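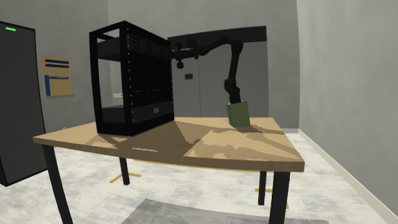
One of the night shift at Andmont asked whether the arm would now be answering the phone as well. It won't. The phone is still yours, and so is most of section 7.

## 7. Handing rack work over to the arm

Until January, swapping a server unit meant a person, a torch and some language. Under the Javden system the arm does the reaching and you do the deciding, along with the paperwork, which has grown.

### Before you start

1. Rehearse the job in the simulator. Watch the whole run, including the dull part.
2. Check that the ticket names the right rack. The arm will do the wrong rack beautifully.
3. Tell the other people on shift. A note on the desk doesn't count as telling them.

> **Caution:** Keep out of the arm's reach while it is powered. It has no idea you've worked here for years.

### Running a swap

4. Set the speed to 80 per cent. Full speed is for demonstrations to visitors.
5. Press **Start** and stay at the console until the gripper reaches the upper units.
6. If the arm halts, wait 5 seconds and read the message. Code 576 means it would like a human. Try not to look smug.
7. Sign the job off in Prisirov under your own name. The arm has no login and has not asked for one.

> **Note:** Shift allowances are unchanged. Job titles are not: "rack technician" is now "automation supervisor", at the same desk and on the same chair.

### Jobs that stay with you

- Cabling, labelling and anything behind the rack
- Explaining delays to the Mabula office
- Deciding when to stop

For manual swaps during a power fault, go to section 8. The torch is in the second drawer.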